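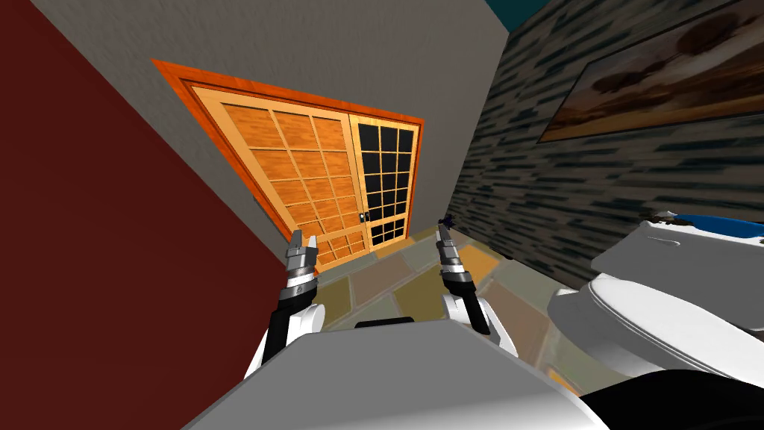 How I Fix Sagging, Sticking and Crooked Cabinet Doors

I put this off for years. We moved into the house on Kenside with a full set of old wood cabinets, and one by one the doors started to droop. One rubbed on its neighbor. One popped open every time the dishwasher ran. I'd just bump it shut with my hip and keep walking (you know how it goes). Then my sister-in-law Griet Cuypers came for a weekend, opened the spice cabinet, and the door came off in her hand. So that was the push I needed!

The good news is that most door problems come down to a loose screw or a hinge that needs a quarter turn. You can do a whole kitchen in an afternoon, and you probably own the tools already.

What you'll need

A number 2 Phillips screwdriver (a real one, by hand, please — a drill will chew up old screw heads before you know it)
Wood glue
A box of plain wooden toothpicks, or a few golf tees
A small level
Painter's tape and a pencil
A utility knife
Medium and fine sandpaper
Paste wax, or the stub of a candle

Step 1: Look before you loosen anything

Close every door and stand back. You're looking at the gaps. On a pair of doors, the gap down the middle should be the same width from top to bottom. If it's wide at the top and tight at the bottom, or the other way around, one of the doors is leaning. Put a bit of painter's tape on each bad one and write what's wrong: "low," "rubs left," "won't stay shut." I skipped the tape on my first go and ended up adjusting the same door twice and its neighbor not at all.
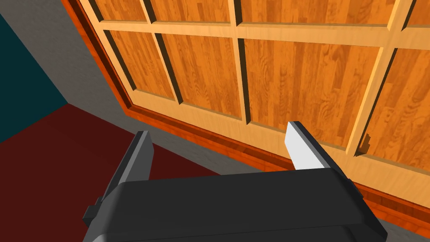
Paneled fronts like this show a lean quickly, so check them from straight on.

Check the cabinet box with your level too. If the box itself is out of square, your doors can be perfect and still look wrong. In that case I go with what looks right next to the other doors and forget the level.

Step 2: Tighten everything

Open the door and hold it up a little with your free hand so its weight is off the hinges. Now snug every screw, both on the door side and the frame side. Snug, not gorilla tight. Close the door and look again. I had 4 doors marked "low" and two of them were fixed right there, which made me feel pretty silly about all that hip bumping.

If a screw just spins and spins, the hole is stripped. Go on to the next step.

Step 3: Fill the stripped holes

Take that screw out. If it's one of several in the hinge, you can leave the door hanging while you work, but prop a stack of books under it. If all the screws on a hinge are bad, take the door off. Get a helper for a tall one.

Squirt a little wood glue in the hole. Dip the toothpicks in glue too and pack them in until no more will fit. Three or four is usually plenty for a small hole. For a big ragged one, I use a golf tee, tapped in gently. Wipe up any drips right away with a damp rag, because dried glue shows up shiny on old finish and it will bug you forever.

Now wait. The bottle will tell you how long. I leave mine overnight. Cut everything flush with the utility knife, poke a starter hole in the middle with a nail or an awl, and drive the old screw back in by hand. It should bite nicely.

Please don't just jam in a longer screw! I did that on the corner cabinet and the tip came right through the face of the door. I've got a blob of wax crayon over it to this day.

Step 4: Adjust the hinges

Step into the hinge aisle and you'll find a million kinds, but in a house you mostly run into two.

Old-style hinges, where you can see the barrel from the outside, don't have much adjustment. Some have slotted holes. Loosen the screws a half turn, nudge the door where you want it, and tighten again. If there are no slots, you can shim behind one leaf with a piece of cereal box cut to size. A shim behind the bottom hinge pushes the bottom of the door away from that side. One layer of cardboard makes more difference than you'd think, so start with one.

Cup hinges (the chunky ones that hide inside) are much nicer to work with. On most of them, one screw moves the door left and right, and another moves it in and out. The up and down is usually done at the mounting plate on the cabinet wall. Turn one screw a quarter turn, close the door, look. Then another quarter turn. If you get lost, turn it back to where you began. Make small moves on both hinges before you make a big move on one.

Step 5: Deal with rubbing

If the door still rubs after all that, the wood may have swelled. Ours are worst in June, when the air gets sticky, and then in winter they're perfectly fine. So don't go sanding on the muggiest day of the year, or you'll have a big gap by the holidays. Try wax first. Rub it along the edge that drags and buff it with a sock.

If wax doesn't do it, find the tight spot by sliding a sheet of paper down the gap. Where it catches, mark with pencil. Sand just that spot, medium and then fine, and stop the minute the paper slides free. Dab on some matching finish so the bare wood doesn't soak up moisture.

Step 6: Make it stay shut

Doors that drift open usually need a new catch. Magnetic ones cost next to nothing. Screw the magnet part inside the cabinet, stick the little metal plate on the magnet, put a dot of lipstick on the plate, and close the door. The lipstick shows you where the plate goes. My neighbor Marijke Goossens taught me that one and I've used it on everything since, even the garden shed.

A few questions I get

Should I replace the old hinges? Only if they're bent or cracked. New ones rarely line up with the old holes, and then you're filling and drilling on every single door.

Can I do this in a rental? Tightening and adjusting, sure. I'd ask before you glue or sand anything.

What about painted doors? If paint has stuck the door to the frame, run the utility knife down the gap first. Otherwise you'll pull off a long strip of paint and be shopping for a matching can.

Does it work on bathroom cabinets? Yes, and they tend to need it sooner with all that steam. Check the screws for rust while you're in there and swap any that look crusty.

Updated 2/17/20: I added the part about the cereal box shims after a couple of you wrote in about hinges with no slots. Next up I'm doing the drawers, and the bottom one by the stove is going to need a whole new runner.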